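3.2 Table, board and dispenser

Setup kept the same for all sessions at Doldale. Light wood table, gray carpet under it, white rectangular board laid flat on top. The board does most of the work in this section so it gets the most space. The rest of the furniture in the room was left where it was and is not analysed.

Why a board at all. In the March pilot (Sedasum, 40 sessions) the balls were put straight down on the table top and we lost a lot of them over the far side. Wood grain was our first suspect, table legs on carpet the second. We never seperated the two. A table standing on carpet settles a little differently each time it gets moved, and a lean too small to see is plenty for a small ball. With the board on top we could shim under one corner with folded card and leave the table alone. Took a few minutes each morning. Also the red balls are much easier to find against white than against wood, which sounds minor and wasn't.

Surface finish matters more than we expected going in. A smooth board gives long, straight rolls and almost no rest points. A rougher one stops the ball early but also turns it, and then the end positions spread out sideways. We picked smooth and accepted the long rolls. Cleaning was a dry cloth between blocks, nothing else - one of the cleaning sprays we tried in the pilot left a film and we threw those runs out.

Figure 1. Pale, smooth working surface, near view.
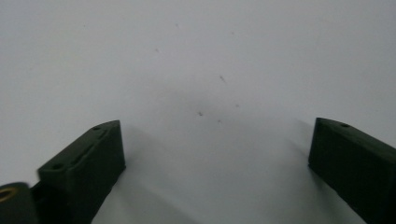 Justinas Kļaviņa disagreed with the choice of finish when the draft went round, and wrote that a smooth board makes the task harder than any kitchen counter or desk would, that people at home put a cloth or a mat down without thinking about it, and that we should at least run one block with felt. Fair point. We did run it, one block, felt cut to the size of the board. Results are in 4.3 and are thin. The balls stopped close to the mouth of the tray, everyone found it easier, and there was not much left to measure. We stayed with the bare board for the main data, 300 runs.

The dispenser. Cream-colored, boxy body, rounded top, with a transparent plastic tray fitted at the front opening that slopes down to the board. Referred to below as the Tamihana unit, after the project that paid for it. It stands near the center-left of the board and the tray points right. We tried it further back first. Bad idea: the reach got longer and the sleeves of whoever was working brushed the tray. Center-left leaves open board on the side where the balls come out, and the other hand has somewhere to be.

Two things about the tray. It is clear, so the ball can be seen the whole way down, good. It also picks up white reflections off the board, not so good, and with the ceiling lights full on a few participants said they lost track of where the lip was. We turned off the row of lights nearest the door from then on. Not a controlled change, noted in the log at 12/18/20, and runs before and after are reported seperately in Table 2.

The top of the dispenser is curved and was not meant as a place to put anything. Still, it became one. Setting a ball on the curve is a nice hard test of placement, the contact patch is tiny and the ball either sits or it goes. So we added it as an end position, along with a second one on the board by the lower right corner of the tray. Called "top" and "corner" from here on. 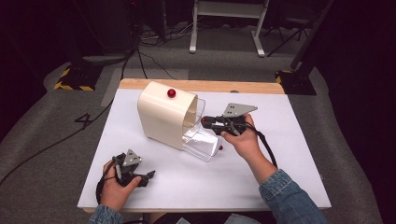

Scoring for both is plain. A ball counts as placed if it is still there at the end of the run, and as lost if it leaves the board. Anything else is "drifted" and gets measured from the tray corner with a ruler. Drift on "corner" is mostly away from the tray, toward the open part of the board, same direction as the slope we had been trying to shim out. So some of it is ours. Drift on "top" doesn't exist as a category, it's placed or it's lost, and a lost one usually takes a bounce off the board and ends up on the carpet.

The carpet helps there. Balls stop fast and stay near the table. At the Volton room, hard floor, we spent more time under cabinets than at the table and gave up on it after one afternoon.

Open issues. Board thickness not varied. Tray angle fixed by the unit, so not varied either. Card shims compress over a day and we only checked level in the mornings, should of been twice. Next round will use screw feet under the board and a second level check after lunch.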